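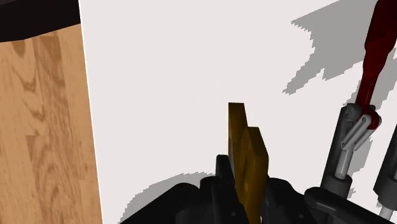 White surface, wood grain to the left.

The Lurcombe cord trousers, reviewed after a winter of sitting down in them

I bought my first pair of proper winter trousers at an age when most people have already worn out several. Until then I got by on jeans and complaining. Then in September my colleague Tumaini Makokha turned up in a pair of Lurcombe cords and looked so smugly comfortable at his desk that I ordered the same ones at lunch.

They cost me 797 kroner, delivery included, and came in a colour Lurcombe calls Bracken. It is brown. There is also Peat (brown) and Ember, a sort of brown that has been on holiday.

The cloth is a mid-weight cotton cord with a fine rib, soft from the first day and warm enough for a bus stop in January if the bus is feeling reasonable. It does make the noise. If you have forgotten the noise, walk down a quiet corridor in these and everyone will know where you are and how fast you're going. After 21 washes mine have calmed down to a sort of whisper.

Fit is where I start to grumble. The waist is true to size, the seat is generous, and the legs were cut for a heron. I had a good hand's width turned up by Trygve Haugen, who does alterations behind the dry cleaner's and sighed at me the whole time. He did say the hems were decently stitched – high praise, as he once called my good suit "a rumour".

Pockets: deep at the front, fine at the back, and a tiny fifth one that will hold a single mint. The button is sewn on as if it matters. The zip sticks slightly on cold mornings, or I do.

I also tried the Van Dijk pair, which are smarter and thinner and went bald at the knee before Christmas. The Pratach ones are lovely but have a drawstring, and I'm not ready to be seen in public with a drawstring.

Would I buy them again? I have, in Peat. Wash them inside out, keep them away from the tumble dryer, and don't wear them next to a white cat.

Four stars out of five. The missing one is for the legs.

Posted January 16, 2022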